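The planner stopped again at step 21. Kamol Limsakul read the line on his screen two times and then reached for his tea, which he had already finished.

Joteo had rented the long room in Holtville in March, and by now the software had a name, Ukumdale, after a village where somebody's grandmother lived. It could plan how to open a drawer. It could plan how to carry a bottle. With cloth it made a plan, looked at the cloth, and made the same plan again.

"It thinks the cloth is one object when it is lying down, and two objects when it is held," he said.

Bartosz Kalinowski did not turn his head. "Then it is a problem of perception."

"Perception says it is a problem of planning."

"I am perception," said Bartosz, "and yes, I say this." 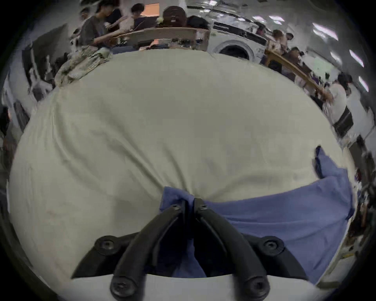
Why can the planner not simply wait until the cloth is still? Because it asks for a new state every 570 milliseconds, and each new state cancels the old plan before the arm has used it.

Kamol wrote this answer on paper, because on paper it looked less like his own mistake. He had written the timer himself, in the first week, when there was only a box to move.

They opened the log together. It had around 700 lines, and most of them said the same thing: target lost, target found, target lost. In the middle there was one line that neither of them had seen before. The segment called Cui had changed its parent from "bed" to "none" and after that it stayed alive, with no parent, until the end.

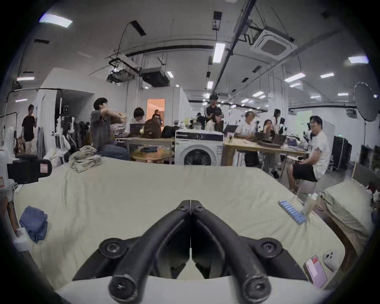

Cui was only a label. The program took its labels from a list of short words, and Kamol liked this one and was sorry for it now. A thing without a parent could not be placed anywhere, so the planner did not move it and did not forget it. He thought of the blue cloth folded on the left side of the sheet, with a good surface under it, and of the program that could not say where it was. He gave it back its parent by hand and started the plan from the beginning. It went to step 19.

"Less than before," said Bartosz.

"But it is a different error," said Kamol. He was happy about this — a different error meant that the first one had been real.

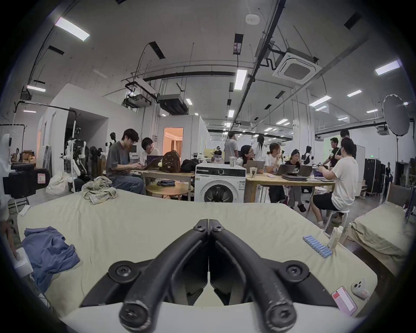 He changed the timer next. A plan would now be allowed to finish its present step, even if the world looked new, and only then would it ask again. It was a change of two lines, and he spent the whole afternoon being afraid of them. What if the cloth slipped in the middle of a step? Then the step would fail, the log would say so, and they would read it. He typed a comment over the two lines, deleted it, and typed it again with fewer words.
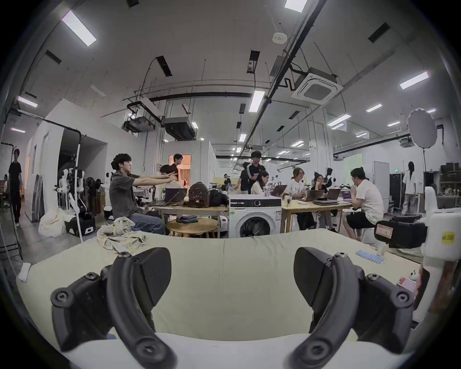
Bartosz remarked that a planner which does not look is only a recording, and that he would not put his name under it unless a lost grip could still stop the step.

So Kamol added the grip check. It was fair, and also it was late. He saved the file with the note "5th August, let the step finish," and after some thought he put both their names under it. Then he pressed the key, and the first line came up on the screen, and he pulled his chair closer to read the second.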